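Stamwood Typing Study: Frequently Asked Questions

What is the study about?
We wanted to know whether a robot hand can learn to type from watching its own mistakes, without a map of the keyboard being written in by hand. The method is called Raneo. It takes the view from the head camera, picks a key, moves one finger to it and compares the letter that arrives with the letter that was asked for.

Why only one finger?
Each wrong letter can then be traced to a single movement. With several fingers at work we couldn't tell which one had caused the error. Typing with 2 hands is planned but hasn't begun.

How much practice did it get?
The training set holds 3105 key presses. A further 300 were kept back for testing, and the model never saw them during training.

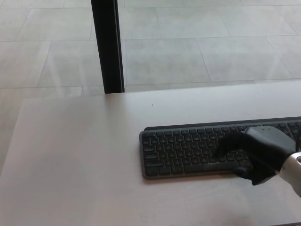
What was the result?
Of the 300 test presses, 234 gave the right letter. Most of the wrong ones landed on a key next to the target — usually to the left of it. The space bar was the easiest target by a wide margin.

Does it still work if the keyboard is moved?
Small shifts are fine. If the keyboard is turned a long way from its starting angle, the results get worse quickly and the hand needs a short round of practice before it recovers. We don't yet have enough tests to put a figure on this.

Is it fast?
No. The finger stops over each key before pressing, and we didn't try to shorten that pause. Speed wasn't measured in this round.

Who is doing the work?
The method was developed at Stamwood. Trikham wrote the software that logs the key presses, and the test texts come from the Tănase word list.

Can I have the data?
The press log will be released in November, along with the test script. The camera footage will follow later — it takes up far more space and we are still sorting out where to keep it.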